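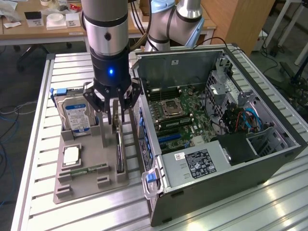
Tour notebook, 21 June 2026 – mountain leg, route checks

Finally sat down with the new Tiststead to Skerkivton sheets and I'm so pleased with how this is shaping up! The pass tops out at 2610 meters, and Arturo's GPS track agrees with the printed map the whole way up, so I'm dropping the old profile from May. Please use the new one from now on.

Elevation plot: the smoothing was eating all the short ramps. Took the window down to 6 points and suddenly you can see the hairpins above Ulum, plus that nasty kick right after the bridge. Much closer to what it feels like on a loaded bike (my legs remember it well).

Distance for the full leg comes out at 310 km. Percy Tello wants it split over four days, I'd still go for five – the valley road past Ulum deserves a slow morning, and there's a bakery there with apricot tarts the size of a saucer. Five days also gives us a night in Skerkivton before the train.

Water stops: 11 on the list now. The fountain at the upper chapel is marked "seasonal" on one map and missing from the other. Left it in with a question mark.

Arturo Lo Presti rang the Bortolotti guesthouse. They have a shed for the bikes and will do an early breakfast if we ask the night before. Lovely people by the sound of it! Dinner is only for guests who book ahead, so that goes on the info sheet in bold.

Still to do:
– redo the legend, the gravel and paved colors look the same when printed
– ask Percy which side of the river he took out of Tiststead
– bus times for anyone who wants to skip the climb
– weigh the paper maps against the laminated set

Test print of sheet 2 is on the shelf by the door. Scribble on it.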